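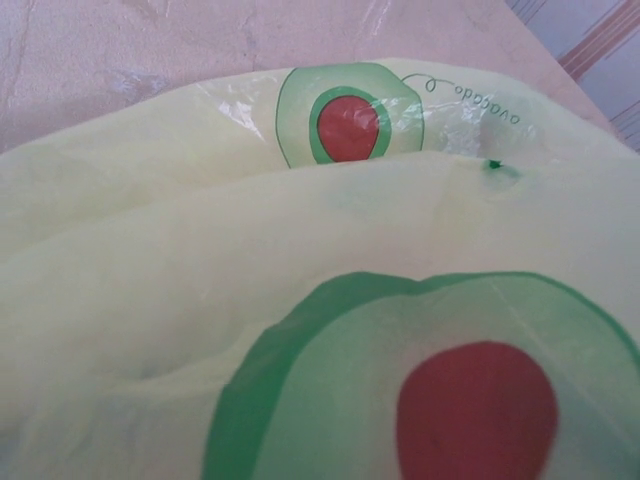

Plastic bag with avocado print, pale yellow-green, crumpled and folded over itself

From: Jarman Street Kitchen Swap list
Date: Friday, February 21, 2025
Subject: Re: Produce bags, are they worth it?

Replying on the list and not privately, as a few people asked the same thing after the last digest. The earlier message is quoted in full so you can check I'm being fair to it.

> Hi all,
>
> I wanted to put in a good word for the printed produce bags from
> Denora. I bought a pack in October and I'm a convert. You put your
> avocados in the avocado one, fold the top over, put it in the fridge,
> and they keep for ages. I had one last 10 days after it was already
> soft! They fold up to nothing and you can rinse them and use them
> again. I've thrown out all my old bags and most of my plastic boxes.
>
> They also do a tomato one and an onion one, and I think everyone who
> complains about wasting food should try them before buying anything
> fancier. If enough of us want them we could do a group order, the
> price drops if you take 70 or more.
>
> Also, does anybody still have the big Grillero tray from the fall
> potluck? It has a dent in one corner.

First, the tray. Not me. Mine is a Tusico and has no dent.

Now the bags. I have one, the avocado one, and I spread it out on the counter last night to have a proper look at it before writing this. It's a big thin bag. There's a small avocado printed on it and a much larger one, both cut in half, and the word "avocado" in little rounded letters with a curly line leading into it. It's a cheerful thing and I have nothing against the drawing, red pit and all, although I have yet to meet an avocado with a red pit.

What I'd like to know is what the bag does that any other thin plastic bag doesn't do. The packet mine came in said "keeps fresh longer" and did not say longer than what. Longer than sitting in the bowl by the window? Sure. So does the bread bag, and I already own the bread bag.

On the 10 days. I don't doubt you had an avocado that lasted 10 days. I've had one do that at the back of the vegetable drawer with no bag at all, and I've had others go brown and stringy in two. One avocado doesn't tell us much, especially a refrigerated one, when the fridge is doing most of the work. If you want to convince me, buy a few from the same bin on the same day, put half of them in the printed bag and half in an ordinary one, same shelf, and cut them all open at the end of the week. I did a lazy version of this with 6 of them. Three in the Denora bag, three in a plain bag. When I cut them there was one bad one in each. That isn't proof of anything either, but it didn't send me off to order more.

On rinsing. Yes, you can rinse it. Getting it dry again is another matter. The film is soft and clings to itself, air gets trapped in puffs between the layers, and if you fold it away damp it smells. I've tried hanging it over the faucet and standing it over a bottle. The bottle works better, but then there's a bottle with a bag on it by the sink until the next day. I also wonder about the print after a lot of washing. If somebody has used the same one every week since fall I'd like to hear how the green is holding up.

One practical note for those who already have them. Look along the folds before you trust the bag with anything juicy. Mine has a tiny dark green dot just below the lettering, right at a fold, with a faint pucker in the plastic around it. It could be a stray spot of ink and it could be a pinhole, and I went back and forth on it. For whole avocados it makes no difference. For cut halves I'd put a plate under it.

Please don't throw out your boxes for these. A cut half with the pit left in goes in a small box with a lid – press some wrap onto the face of it if you're fussy – and it doesn't get squashed under the milk. A bag can't help you with the milk.

As for the group order, count me out at 70. The last time we did one of those it was the jar lids, and we ended up with 113 of them and a size that fit hardly anyone's jars. There are still two sacks of them under my stairs, free to whoever wants them. If the seller will do a smaller lot I'd go in for a single onion bag, mostly to see whether it keeps the smell off the butter. I expect it won't.

And could whoever has the tray please say so.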